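The dishwasher argument, and what a kitchen is for

Hubert Hubmann has been fitting and repairing kitchens for 22 years, and he starts our conversation by telling me that most of what people believe about dishwashers comes from the side of the tablet box. I had come prepared to be sold something. His firm, Postava, looks after kitchens in rented flats, and I have read enough glossy leaflets about the "wash-up zone" to be wary of anyone who uses the phrase. He used it twice in the first five minutes. 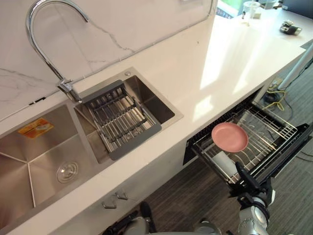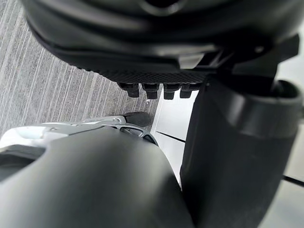 Gallden, December 13, 2023

"People see a double sink and a dishwasher next to each other and think they've got too much," Hubmann says. "They ask me which one they can lose."

It seems a fair question to me. A second basin takes up worktop, and worktop is what everyone complains of not having. I put this to him and he shrugs. The small basin, in his view, earns its keep only if something sits in it. He likes a rack of metal rods that drops into the basin, so that a pan can drain without a plastic tray going slimy on the side.

"Without the rack it's a hole where teaspoons go," he says.

And how many of his customers use the rack? He laughs, and admits that he finds a good many of them in the cupboard under the sink, still in their cardboard. Postava sent a questionnaire to 274 tenants in March, asking what they did with theirs. He is cheerful about the replies he got, which came to 36. I wouldn't hang a kitchen on that, and I tell him so.

"No, well. You take what comes back."

We move on to loading, where he has strong opinions and I have a household that disagrees with all of them. Hubmann wants plates stood upright between the tines, facing the middle, with the big ones at the outside. A plate laid flat on top of the rack annoys him more than almost anything else.

"It's a lid," he says. "You've put a lid on your washing-up. Whatever is under it gets nothing."

I point out that plenty of people lay a plate down for a minute while they find room for it. He grants that. He is less forgiving about rinsing, which he calls a hobby. Scrape it, he says, and leave the tap alone. I have heard this from every appliance person I have ever met and I remain unpersuaded where porridge is concerned. Hubmann thinks about porridge for longer than I expected. "Soak the porridge," he says at last. "In the big basin. I'll give you the porridge."

The taps are where I thought we might properly fall out. A tall, arched spout looks handsome in a showroom, and in my experience it soaks the windowsill, the worktop and the cook. Hubmann says the tap is blamed for a shallow sink. With a deep basin the height is useful, he says, as you can get a stockpot under it. He would sooner have the tall tap over the smaller side, where the rinsing is done, and the wide basin left clear for soaking and for oven trays. I ask whether he has one at home. He has a short one - it came with the house, and he hasn't got round to it.

Then there is the matter of money. Breteck, the supplier Postava buys its sinks from, lists a double one in brushed steel at 1051 before fitting, and I can't see what a tenant gets for it that a washing-up bowl wouldn't provide. Hubmann doesn't really answer this. He talks instead about pale worktops, which he says are easier to live with than people fear, provided you wipe up tea when you spill it. He talks about marble behind the sink, which he is against. "Lovely veins. Then somebody splashes lemon on it." Customers ask for it all the same, and he fits it.

He is better on small things. Pull the rack by the middle of its front edge, he says, never by a corner, or the runners wear on one side. Take the filter out once a month. Leave the door open a crack after a wash. Peel the maker's sticker off the sink in the first week, while it still comes away in one go, and use cooking oil on whatever it leaves behind.

I tried the oil when I got home, on a label that has been on my own sink for years. It took most of an evening and two cloths, and a faint square is still there.

As for loading, I stood all the plates upright as instructed. Three came out clean, and one had egg on it. When I rang Hubmann to tell him, he wanted to know what was in front of it. A mixing bowl, I said.

"Well, there you are," he said, and asked if I had done anything about the filter - I hadn't. He gave me the name of a colleague, Peng, who deals with those.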